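협동로봇 바구니 공급 공정: 작업 전환 절차

에르크네스(Erkness) 포장 라인에서 바구니 공급을 수작업에서 로봇으로 넘길 때의 설정 순서와 작업자 업무 변경 사항을 정리한다. 대상은 2번 셀 담당자와 교대 조장이다.

1. 사전 확인
작업대 위의 물건을 모두 치운다. 제어반에서 레시피 534를 불러오고 그리퍼 종류가 '2지 평행'으로 되어 있는지 본다. 이전 교대에서 레시피를 수정했다면 변경 이력에 이름이 남아 있어야 한다. 이름이 없으면 가동하지 말고 조장에게 알린다.

2. 접근 위치 티칭
저속 모드에서 로봇을 대기점 P1으로 보낸다. 손목 카메라 화면에 바구니 네 변의 테두리가 모두 들어오도록 높이를 맞춘다. 바구니가 약간 돌아가 있어도 각도 보정이 적용되므로 손으로 바로잡지 않는다. 보정 범위를 벗어나면 오류 코드 743이 표시된다.

3. 파지 조건
손가락은 접근 전에 완전히 벌린다. 잡는 위치는 긴 변의 테두리로 한다. 엮은 제품은 개체마다 테두리 두께가 다르므로 위치 제어 대신 힘 제어를 쓴다. 힘 설정값은 레시피에 저장되어 있으며 현장에서 임의로 올리지 않는다.

4. 작업자 업무의 변경
기존에는 한 사람이 바구니를 꺼내 방향을 맞추고 컨베이어에 올렸다. 전환 후 이 동작은 없어지고 다음 업무가 남는다.
적재대 보충
테두리가 풀리거나 눌린 바구니 선별
오류 발생 시 원인 기록 및 재시작
선별 기준은 수작업 때와 같다. 손목을 반복해서 돌리는 동작은 줄었지만 화면을 보며 대기하는 시간이 늘었으므로, 셀 담당은 두 시간마다 교대한다. 공정 담당 뚱 응오(Tùng Ngô)가 10월에 교대표를 개정했고, 재시작 권한도 조장에서 셀 담당자까지 확대했다.

5. 접근 전 화면 점검
자동 운전으로 바꾸기 전에 손목 카메라 화면에서 바구니 안이 비어 있는지, 양쪽 손가락이 벌어져 있는지 확인한다.
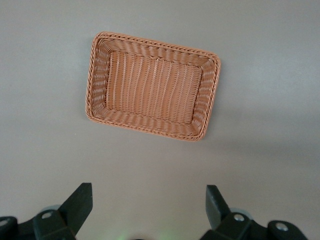 그림 1. 파지 전 손목 카메라 화면. 위쪽이 바구니, 아래쪽이 벌어진 그리퍼 손가락.

바구니 안에 물건이 있으면 자동 운전을 시작하지 않는다. 손가락과 바구니 사이에 다른 물체가 있을 때도 같다.

6. 자동 운전
첫 다섯 개는 저속으로 돌리고 놓는 위치를 눈으로 확인한다. 이상이 없으면 정상 속도로 바꾼다. 정지 후 재시작할 때는 2항부터 다시 한다. 오류 기록은 양식 1611에 적어 교대 종료 시 조장에게 넘긴다.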